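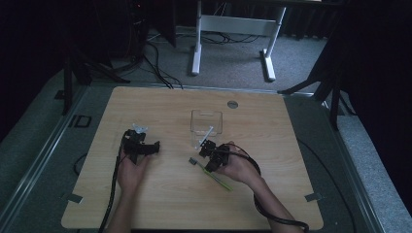

Oltix hand-held gripper kit: is the pair worth it over the single?

Posted in Robotics and Automation, September

I'm looking at the Oltix kit for recording pick-and-place demos at home. You hold a gripper in each hand and do the job yourself, then train an arm on the recordings. My test job is small stuff like toothbrushes into a clear plastic bin. Is the two-gripper set worth the extra money, and does the cable get in the way?

2 replies

Tikside
I've had the pair since winter. Get both if you ever want one hand to steady the bin while the other loads it. If it's only toothbrushes going in, one will do. Each gripper has its own cable, and I run mine back along the forearm with a soft strap at the elbow. Leave some slack at the wrist or it tugs when you turn your hand over. Thin handles are fine but grab them near the middle. I did 106 recordings on a Sunday and threw out 4, all from clipping the rim of the bin. Clear plastic is hard to judge, so put a strip of coloured tape on the rim if your project allows it. Support took 2 days to answer my email.

Kamata
Bit heavy for me. I sold mine.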